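Re: [hostley-mend] winter tubs, pilling, and snaps that won't hold

Aug 12, 2022
Posted by the Skomari end of the list

Quick one between school run and tea, sorry for typos. Answering the tub message from last night in bits, quoted stuff first so those on digest know what I'm on about.

> Hi all, new-ish to the list, mostly lurk. We've got winter clothes coming out of
> the ears here and I want it all sorted before the Hostley swap. Three things.
>
> 1. The soft grey stuff (fleecy tops, trackie type things with ribbed collars).
> Ours come out of the wash with the hem rolled up like a sausage and no amount of
> folding keeps it flat. Is it the wash or the folding or are they just had it?
>
> 2. Snaps. Those little metal ones. Half of mine pop open if you breathe. Do you
> replace or sew them shut?
>
> 3. How do you store the bulky ones without a vacuum bag. I have one tub, 51
> litres, and it's full already with four jumpers and a dressing gown. My mum says
> roll, the internet says file them upright, I say shove.
>
> Also does anyone use the Hinico wash the shop in Skomari sells, is it any good
> for fleece or is it just dear soap.

Right. In order, more or less.

The hem thing. Both, I reckon. Wash and folding. Knit wants to curl at a cut or turned edge and if it gets dried bunched up it sets that way, then you fold it in on itself and leave it under a pile for three weeks and you've basically ironed the curl in. I have a grey one on the go at the moment with precisely the sausage you mean. I do all my sorting on the bed in the back room, on top of whatever spread is on it, it's the right height and I don't have to bend.
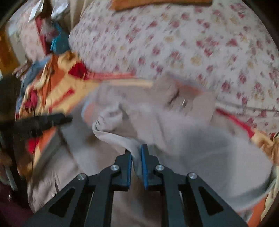 the grey one, hem doing its sausage. little metal bit up on the paler patch.

What works for me, in the order I do it, skip what you like:

Turn it inside out. Wash cool, 40 at the very most and only if it's filthy. Short spin. Take it out straight away, do not let it sit in the drum while you answer emails (me, every time). Shake it hard from the shoulders, then grab the hem and shake it from that end as well. Lay it flat on a towel and uncurl the hem with your fingers, all the way round, pulling a tiny bit sideways as you go. Don't pull down, you'll get a frill. Leave it till it's properly dry.

If it's already dry and curled and you can't be bothered washing it again, damp cloth over the hem, iron on low, press and lift, press and lift. No sliding. On anything fleecy I go from the wrong side only. I melted a patch on a dressing gown in March, shiny as a plate, still cross about it.

If it still rolls after that, the stretch has gone out of the edge and you need to sew something. Narrow zigzag right along the bottom, long stitch, don't stretch it under the foot. Or run a bit of soft tape inside. The zigzag's quicker. On kids' stuff I wouldn't bother at all, they sit on it anyway.

> Is it the wash or the folding or are they just had it?

Had it is when the fabric's gone thin and hard and you can see light through the elbows. Everything short of that is fixable or at least swappable. Somebody at the last swap put a whole bag of good fleece in the rag bin over pilling. Pilling! Get a razor to it. Flat surface, pull the cloth taut, short strokes, tape to pick up the fluff. Don't go near the ribbing with the razor, ask me how I know.

Folding. OK so this is where I'll get letters. I don't do the shop fold, sleeves crossed behind and so on, it makes a lump right in the middle of the back and the collar ends up standing up on its own. What I do is:

Lay it face up. Find the collar first. If it's ribbed, flatten it down with your hand, both layers, so the stripes line up if it's got stripes. People start from the hem and by the time they reach the neck it's half turned under. Fold each sleeve straight down the side, don't send it across. Then sides in to the middle. Then hem up to just under the collar, once, and once again if it's a long one. Collar stays out on top and doesn't get creased.

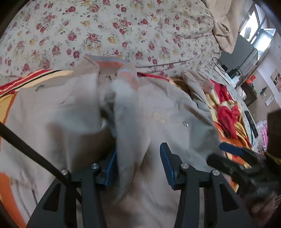
And pinch the middle before you fold up, lift it a bit, let it drop. Gets the air out and shifts any big wrinkle to somewhere it doesn't matter. Takes a second. I do it without thinking now and my lot think I'm mad.

Do the snap up first if it's got one. Otherwise the front placket wanders off to one side and the whole thing goes on a slant.

> 2. Snaps. Those little metal ones. Half of mine pop open if you breathe. Do you
> replace or sew them shut?

Try squeezing first. The socket half spreads with use. Pliers, bit of cloth round the jaws so you don't scratch it, the gentlest pinch on the rim of the socket side, try it, pinch again. You can always do more, can't undo it if you crush it. I'd say most of mine have come good with that.

If it's pulled out of the fabric it's a different job. The hole's bigger than the post now, so a new snap in the same hole will pull straight out again. Put a little square of something firm behind it, old shirt cuff is perfect, then set the new one through both. The Hostley tool box has the setter in it, the blue handled one, it's on the loan shelf. Please put the dies BACK in the tin. There's a tub of spare snaps as well, mixed, help yourself, bring some if you've got some.

Sewing shut, only if it's at the bottom of a placket and you can get your head through anyway. Never on a kid's thing. You'll find out why at seven in the morning.

> 3. How do you store the bulky ones without a vacuum bag.

Your mum's half right. Roll the smooth ones, don't roll fleece. Fleece rolled tight for months comes out with a crushed side that never fluffs up properly. I fold the fleecy stuff loosely and put it on top, heavy things at the bottom, and stop when the lid shuts without leaning on it. If you're leaning you've got one tub too few. Fifty-one litres is a decent tub but a dressing gown on its own is a third of it. Hang the dressing gown.

Anything with a hood or ears or bobbly bits, those go last, face up, with the flappy parts laid out flat. Squash an ear in March and it's bent in September. Same with cuffs, I turn them back out to full length before anything goes in. A cuff left doubled over gets a line in it, and a striped one shows it worse.
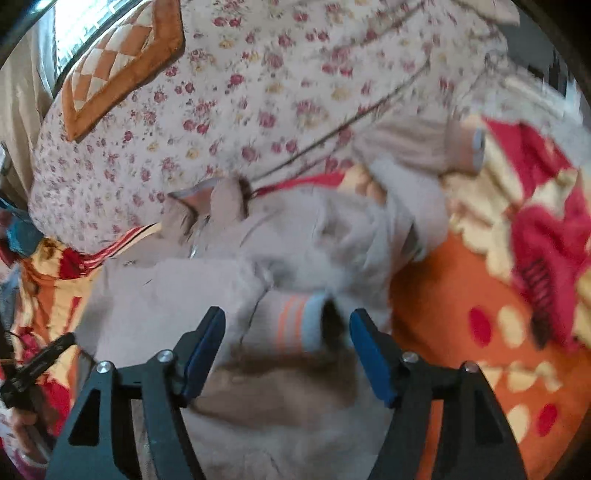
Don't use the good quilts as padding round the edges either, I've done it, the patchwork ones especially pick up every bit of fluff going and then you're there with a roller for an evening. An old pillowcase over the top of the pile is plenty. Keeps the dust off and you can see at a glance if something's got in.

Other thing. Let it all air before it goes away. I spread the lot out on the bed by the window, blinds open, leave it the whole afternoon and turn it once. Feels dry isn't dry, not with fleece, the seams hold on to it, and the collars. I've opened a tub in autumn to that smell and never again. Also write on the lid. Not the side, you stack them and the sides face the wall. I put size and what it is and whether it needs anything doing, e.g. "6, fleece, 1 snap". Masking tape, you'll want to change it.

> Also does anyone use the Hinico wash the shop in Skomari sells

Used one bottle. It's fine. Smells nice. Didn't see it do anything the cheap liquid doesn't, but I use half what it says on the bottle of anything, too much soap is what makes fleece go flat and sticky if you ask me. No softener. NO softener. It coats the fluff and you get pilling twice as fast. Splash of white vinegar in the drawer if your water's hard like ours. If someone else swears by the Hinico stuff please say, I'd like to be wrong as there's half a bottle left under the sink.

Few bits of list business while I've got the thing open:

The swap drop off is the side door not the front. Bags tied, size on the outside. If it needs mending put it in the Tu pile, that's the crate with the yellow lid, and somebody from the mending table will have a go at it. Don't put mending in with the good stuff and hope.

If you're posting things in from out of town it's PO Box 622, still, ignore the old flyer. Nothing bigger than a shoe box or they make us go to the depot for it.

Still after: grey or cream ribbing by the metre, any width. Odd lengths fine. I've two collars to replace and the colour never matches. Also a decent fabric razor, mine's on its last legs and has started chewing.

And could whoever has the second cutting mat have a look behind the couch, it's been gone since the curtain day.

Will try and do a proper write up of the collar replacement when I get round to it, someone asked ages ago and I said yes. It's fiddly but not hard, most of it's pinning. If you want it sooner reply on list, don't email me direct, I lose them.

Got to go, something's boiling over.

Cheers,
Skomari end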